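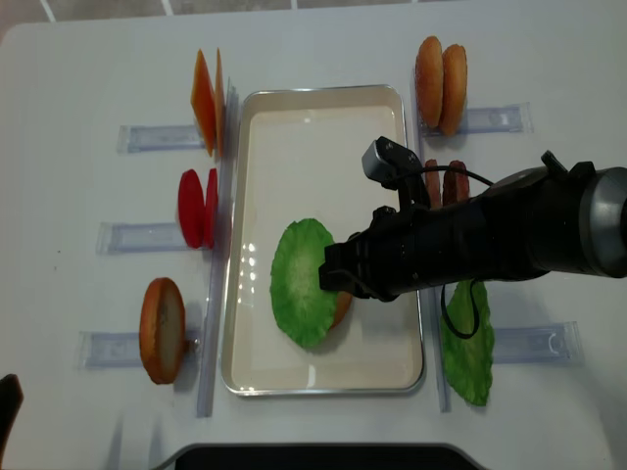

The order of assembly in a sandwich is usually treated as a matter of taste. I think it is a matter of moisture and friction, and the lettuce should go directly on the bottom bun.

A cut bun face is porous. Put tomato or a sauced patty on it and the liquid moves down into the crumb until the base tears in the hand. A leaf is close to waterproof. Laid first, it separates the bread from everything wet, and it costs nothing because it was going in anyway.

Roswitha Haslinger, who ran the lunch counter at Drelov for 7 years, objects that lettuce is slippery and the stack above it will slide. She is right about flat leaves. A ruffled leaf has ridges, and the ridges grip. It should also be set down flat, from directly overhead. A leaf that lands folded leaves a hinge, and the filling tips toward it.

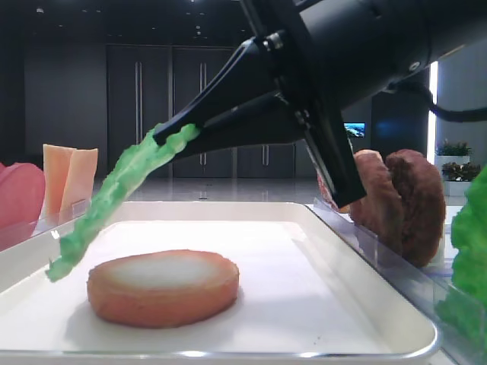
Lettuce held above the bun.

The tray matters more than most kitchens admit. A shallow one with a raised rim keeps the bun within reach and catches what falls. Deep pans force the wrist to bend over the wall, and the leaf goes down crooked. Baláž still uses deep pans for the January catering orders, 209 sandwiches at a time, and I have eaten enough of them to hold this against the pans.

Warm patties wilt the leaf from above, I am told. So they do. Wilted lettuce still holds back water, and a soaked bun holds back nothing.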